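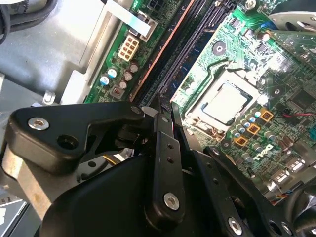

4. Working on the processor and memory

Updated December
By Ostap Holovko

This section covers removing and refitting the processor and the memory modules in the office desktops built on Dell boards. Read all of it before you start. Side panel removal is in Section 3, and the drives are in Section 5.

Have ready:
- a medium Phillips screwdriver
- a wrist strap with a clip
- lint-free wipes and isopropyl alcohol
- thermal paste
- a small tray for screws
- a soft brush

4.1 Before you touch the board

1. Shut the computer down from the operating system. Do not hold the power button to force it off unless it has frozen.

2. Switch off the supply at the back, if it has a switch, and pull the power cord. Unplug everything else too, including the network cable.

3. Press the front power button once and hold it for a few seconds. This drains what is left in the supply.

4. Lay the case on its side with the board facing up. Clip the wrist strap to bare gray metal on the chassis.

CAUTION: Do not lean tools on the cylindrical capacitors. They stand well above the board and their legs bend easily. The group near the white eight-pin power connector is the one people knock most often.

4.2 Clearing the cables

1. Find the white eight-pin connector. If a power lead is plugged into it, squeeze the latch on the plug and lift straight up. Rocking it a little is fine – pulling on the wires is not.

2. Leave the flat white ribbon cable in its beige connector unless it blocks your hand. If it has to come out, hold it close to the connector and mark which side faces the memory slots.

3. Push the bundle of thin colored wires toward the chassis wall. These can stay connected for all of the work in this section.

NOTE: Some cases in the Damlow office have a longer wire bundle. Fold it once and tie it loosely. A tight tie puts strain on the small connectors.

4.3 Removing the processor

With the cooler off, the metal top of the processor is exposed inside the socket bracket. If your cooler is still fitted, loosen its screws a turn at a time, working corner to corner, and twist it gently before lifting.

1. Wipe the metal top with a wipe dampened in alcohol until no gray residue comes off. Let it dry.

2. Release the socket lever and open the bracket.

3. Lift the processor straight up by its edges. Place it in a plastic tray, contacts down, only if the tray is made for it.

4. Look over the socket under a good light. Do not brush it and do not blow into it.

CAUTION: Stop if you see a bent contact. Put the cover on the socket and send the unit to Yevhen Stelmakh at the Maksymiv bench. Straightening contacts is not a job for this procedure.

4.4 Refitting the processor

1. Line up the corner mark on the processor with the mark on the socket. Lower it in without pressing. It should sit flat under its own weight.

2. Close the bracket and lower the lever.

3. Put a small dot of paste in the center of the metal top. A dot the size of a grain of rice is enough.

4. Set the cooler down on its mounting holes and tighten the screws in turns, corner to corner.

4.5 Memory

The board has two long black slots side by side beyond the socket, with a small black latch at the top end.

1. Open the latches on both slots.

2. Match the notch in the module to the key in the slot. If it will not go in, turn it around.

3. Press evenly on both ends until the latches close. Use matching modules where you can.

4. If the computer will not start afterward, reseat one module, test, then reseat the other.

4.6 Closing up

1. Brush dust away from the board with the soft brush, toward the outside of the case.

2. Reconnect the power lead to the eight-pin connector, and any other cable you removed. Check that no wire can reach the cooler fan.

3. Count the screws in the tray against your work sheet.

4. Fit the side panel, connect the cord, and start the computer. Enter setup and check that the full memory is listed. Leave it running for an hour before you return it to the desk.

NOTE: Write the asset number on the work sheet. Units 122 through 328 are on the Banomden service list and need a second signature.

Related sections
Section 3: Opening the case
Section 5: Drives and drive cages
Section 6: Power supply replacement
Gresex work sheet, blank copy
Parts return form, Maksymiv bench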